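Policy closes on the handle instead of the zipper pull, wrist view only

Posted by Leobardo Olvera in Manipulation > Perception and Control

I have a two-arm cell and a policy that is supposed to open a duffel bag. Left arm pinches the fabric near the start of the top zipper and holds it, right arm takes the pull and drags it along. I did not think of this as ambitious. My niece can do it.

The stack is Tawhiri for planning and the servo loop, and a learned policy on top that takes one overhead view and two wrist views and puts out short chunks of end-effector deltas. It was trained on 118 teleoperated episodes, nearly all of them on a navy gym bag with a matte finish and a nice fat pull. On that bag it works well enough that I showed it to people.

Then I switched to a cream bag with satin handles, and the policy has fallen in love with the satin. It comes in low, gets close to the end of the bag, and starts to close on whatever piece of trim is shiniest. From the overhead view the target estimate looks sane right up to the last stretch. Then the wrist view takes over and off we go.

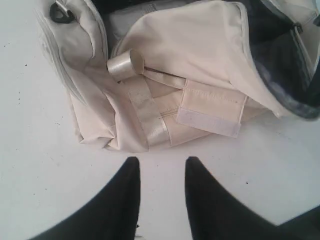
I've tried three things so far. Turning the exposure down on the wrist cameras made the handles behave and made every dark pull disappear into the dark parts of the bag. Adding brightness and hue jitter to the training set and retraining for 2000 more steps gave me a policy that was wrong with more confidence. Masking out the wrist view completely fixed the handle problem and introduced a new one, where the right arm stops in the air above the bag and stays there, thinking.

There's also a wrap tab with a hook-and-loop strip on the handles, and the detector I run for logging scores it as "pull" about as often as it scores the pull as "pull". I don't feed that detector to the policy, but it doesn't make me feel better.

Both arms calibrated last month, in October, and I re-checked the hand-eye transforms yesterday. Is this a data problem or am I handing over to the wrist view too early? I'd like to hear "handing over too early", as that is a config file.
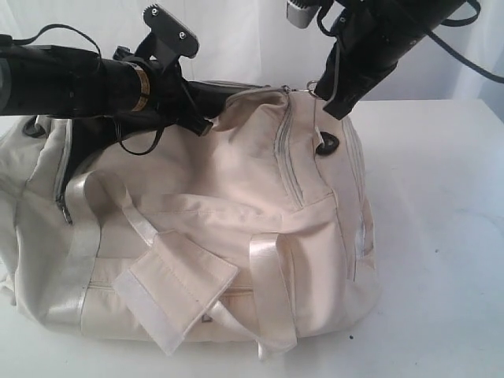

Left arm on the fabric, right arm over the pull, cream bag.

Braulio Galindo

More data.

Tonantzin Cuautle

Braulio is right in the way a stopped clock is right, so let me add some hands to it.

You have two problems and they are covering for each other. Do them in this order.

First, look at where the wrist view is when it starts to matter. Your policy learned on a bag where anything bright and narrow near the top seam was the pull. On the new one the brightest narrow things are the handles and the trim. If the right arm arrives low and at the end of the bag, the fingers are pointed straight at a satin loop and the zipper pull may be small, soft and way up in a corner of the image. You could give that view to a person and they'd have to think about it. So don't let the arm be there. In Tawhiri, put a pre-grasp waypoint above the pull, taken from the overhead estimate, and don't pass control to the policy until the arm has reached it with the gripper pointing down. We use a 5 cm standoff. Smaller than that and our fingers hid the thing they were going to grab.

Second, stop letting the overhead view and the wrist view disagree in private. Project the overhead target into the wrist image and log the distance between that point and wherever the policy is heading. When the gap grows, slow down. When it keeps growing, back off to the waypoint and try again. This is a dull little function and it removed most of our bad grasps on light fabric, including a pillowcase we were all getting tired of.

Then collect data, but collect it on purpose. Episodes that go perfectly on the cream bag will teach it less than you'd like. Start the arm in the wrong place, by a handle or over the wrap tab, and have the operator recover from there to the pull. I'd do a batch of those before touching jitter again. Hue jitter on a navy bag gives you a purple bag. It does not give you satin, because the highlight moves when the camera moves and your augmentation doesn't know that.

About the exposure: put it back where it was and lock it. If it's on auto, the handle is setting the exposure for the whole image every time it comes into view, and you'll be debugging that until you retire.

The arm that stops and thinks when you mask the wrist view is normal. It was trained with that input and now it's getting a black rectangle. If you want to run without it sometimes, drop it at random during training too.

Wenceslao Cuautle

We had this exact thing with a Jolmont gripper and in our case it was the gripper. Check the firmware. Also are you using the Drestton drivers? There was a version that swapped the left and right wrist streams if you plugged the cables in at the wrong moment, and the policy would run happily on the other arm's view. It took me more than 2 weeks to catch, and I only caught it when I put my hand in front of one lens and the wrong window went dark.

(Yes, related to the above. No, we don't confer.)

Comments

Leobardo Olvera: Streams are not swapped, I did the hand test. Firmware is current. Waypoint is in and the handle grasps have mostly stopped. It now goes for the pull from above and sometimes misses to the side, which I'm choosing to see as a better class of failure. Working on the disagreement log tonight.

Rocío Montes: If it misses to the same side every time, look at the timestamps on the overhead view before you blame the policy. Ours was a late frame in the Gurkano recorder, and the left arm had tugged the bag over by then.

Leobardo Olvera: Same side every time. I was having a nice evening.

Braulio Galindo: did you try more data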